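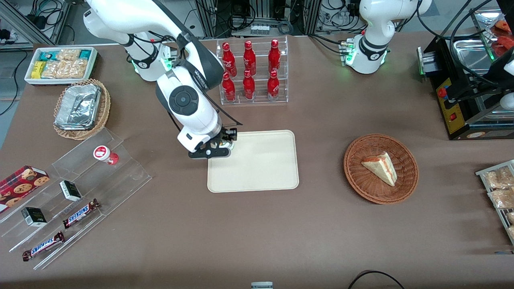 Figure 3. Table layout at the Brarncombe counter, with the serving tray in the middle, the tiered bottle rack at the back and the baskets and snack tray to either side.

3.2 How the counter is laid out

We now turn to what people put on a self-service table and where they put it, a topic that gave us far more to talk about than we had expected when we began at Brarncombe in July. The layout in Figure 3 follows the plan drawn up by I-seul Byun and Hye-jin Seol, and it is the one we refer to as the open-centre layout from this point on. The beige tray takes the middle of the table, and everything a guest might want to put on it is kept at the sides or the back.

Height matters a great deal. The bottles stand on two tiers, three above and three below, so that the upper ones show over the heads of the lower ones, and the red of the bottles can be picked out from well across a room. Clear acrylic is a lovely material for this job! The rack holds the drinks up and hardly takes any attention for itself. In our earlier trials at Sutska the drinks stood flat on the table in two rows, and guests took from the front row almost every time, even when the back row held a different drink. Of the 90 guests who used the tiered rack, 69 took a bottle from the upper tier.

Baskets and trays do a different kind of work. We asked guests afterwards to say in their own words what each container told them about the food, and the answers were a delight to read. Woven wicker was linked with baking, picnics and "somebody's kitchen". White rectangular trays were linked with shops and offices. The slice of layered cake is placed in a round wicker basket for that reason, and the packaged snacks (the rice crackers in their clear bags, the yellow bar and the small teal-and-white packets) go together in a white tray. The foil containers were harder to place. Their crinkled lids look rather plain on a bare table, and Kyung-tae Sun suggested the oval basket in light tan, which warms them up nicely and also keeps the stack from sliding about when the table is knocked.

The cake deserves a few words of its own. A single slice in a basket looks generous in a way that the same slice on a large plate does not, and 11 guests remarked on this without being asked. We had worried that one slice would seem like the last one left over, and that people would be too polite to take it. Some were, particularly when they came to the table in pairs. Dörte Strobel found the same shyness in her study of the Softić tea rooms, where the last pastry could sit untouched for most of an afternoon.

One point remains open. The raised rim of the serving tray is slight, and its rounded corners make it pleasant to carry, but tall bottles need some care on it. We tried 10 ways of loading the tray, varying the order in which drink, snack and foil container were added. Putting the bottle down first, near the middle, gave guests the most confidence, and they then built the rest of the meal up against it. So-yul Cheon's notes on these loading orders are taken up in Section 3.3, together with the Preluvell trays, whose rims are a good deal higher.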